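Home Storage and Sorting, evening class
Handout 2: The things you reach for
Tutor: Áine Fahy
Revised 2021-02-17

Read this before the session and bring it with you. Last term 163 copies of Handout 1 were printed, and I believe most of them are now in the sort of drawer it was written to prevent.

1. Where we got to

In Handout 1 we emptied one drawer and put everything in it into groups. The groups were meant to follow use (opening, cutting, fixing, measuring) and several of you grouped by colour. It looked lovely. Lech Pietrzak's drawer was shown to the class as a model and he has asked me to mention that it lasted until December.

2. Reach

A thing has a home when you can put your hand on it without looking. Test this at night if you like, though not with the knives. Try the following at your own worktop or bench:

Stand where you normally stand. Keep your feet still.
Reach out for the five things you use most.
Write down which ones made you bend, stretch or move something else first.

Anything on that list is in the wrong place. Things you use daily go between hip and shoulder. Things you use weekly can go lower. The fondue set can go wherever it likes, as long as it is far away.

3. Grip

People plan the shelf and forget the hand. A jar needs room for the jar and for the fingers on both sides of it, which is why a row of jars packed tight looks so good in a catalogue and so cross in a kitchen. Leave a finger's width between tall items. For flat things, stand them on edge and leave one gap in the row so that the first can be tipped forward. 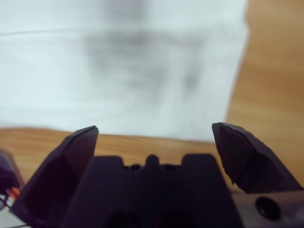 Boxes with lids are a separate misery. If you have to lift one box to get into another, you will do it twice and then start a heap on top. The Clirkimness method, which some of you will have met in the reading, allows stacks of two. I allow stacks of one.

4. Labels

Label the front, in large letters, with the word you would shout across the house. "Miscellaneous" is banned, and so is "Bits". Lech used "Usto" on a box for a whole term and would not tell us what it meant - he had forgotten, and there was string in it.

5. For next time

Choose one shelf. Measure its depth, width and height in millimetres and write the figures down. One member of last year's class gave the width as 1,867 and the depth as 900, and was describing a bed. Beds are covered in Handout 5.

Sort the shelf by how often you use each thing, then clear the finger room described in section 3. Do not buy any containers yet. I know about the sale.

Reading: Zorkell, chapter 2, skipping the part on ribbon.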